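Tremden updates fabric care rules for shared tables

Sun 4 October
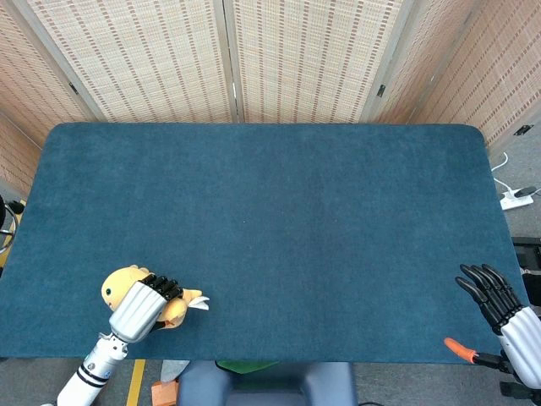
A table with a dark teal-blue fabric surface.

The Tremden community center has issued new care rules for its fabric-covered tables, which are booked by card, craft and board game groups. The rules take effect in November and apply to all 9 rooms.

Tables must be brushed in one direction after each booking, using the soft brush kept in the room. Vacuum heads with rotating bristles are no longer allowed. Spills are to be blotted with a white cloth and reported at the front desk the same day. Steam cleaning will be done by staff only.

The change follows a review of 103 maintenance reports by facilities manager Seema Uniyal. Most concerned worn nap and lint. Seven tables will be re-covered before the end of the year.

"Scrubbing does more damage than the spill," Uniyal said. "The fibers flatten and the color looks uneven after that."

Drinks are still permitted in lidded cups. Glue, paint and hot tools require a board on top of the fabric, available from the desk at no charge. Groups that leave a table uncleaned will get a written notice, and 2 notices in one season will suspend the booking.

Questions about existing bookings go to Harsh Sisodia at the front desk.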